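Jistent's "Wipe-Clean" Kitchens Open in Cikano, With Few Numbers to Back the Name

September 2020

Developer Jistent has opened the first 31 rental apartments in its Zetska building, promising kitchens that tenants can clean with a cloth and water. The claim is on every leaflet. The test results behind it are not. 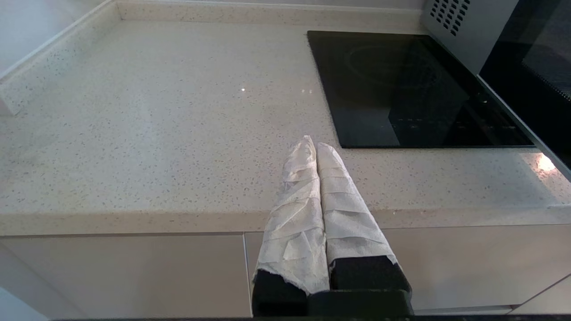 What does the worktop add to the rent?
Jistent won't give a figure for the counter alone, though the full kitchen package was priced at $1,592 per apartment in May.

Pale stone is an odd choice for renters who cook, and the sales office had no stain tests to show.

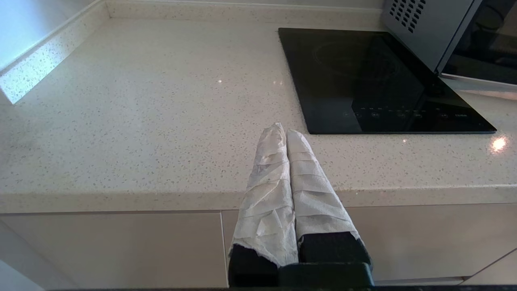 Deposits are where this could get messy. The lease makes tenants pay for marks on the stone, and flecks as small and dense as these could hide a stain until move-out day. The raised edge along the wall is the same speckled material – one more strip to scrub.

Appliances are included, and Jistent says they will be replaced within three weeks if they fail. The lease says only "in reasonable time."

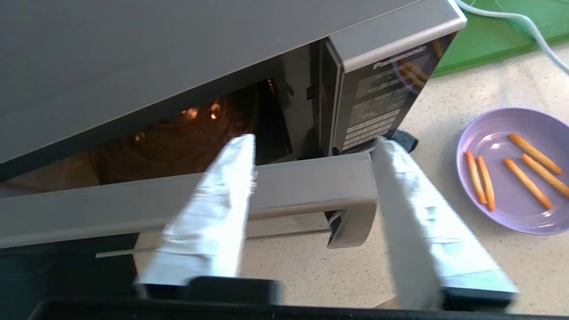

What Renters Get

Each apartment comes with a microwave on the counter, which takes up space a built-in model would have saved. Leases run two years.
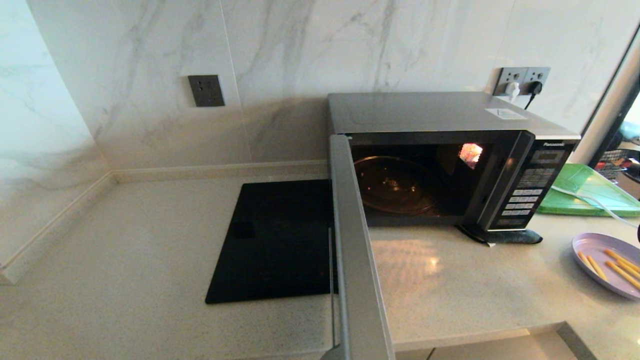 A Panasonic microwave on the counter of a Zetska kitchen, door open.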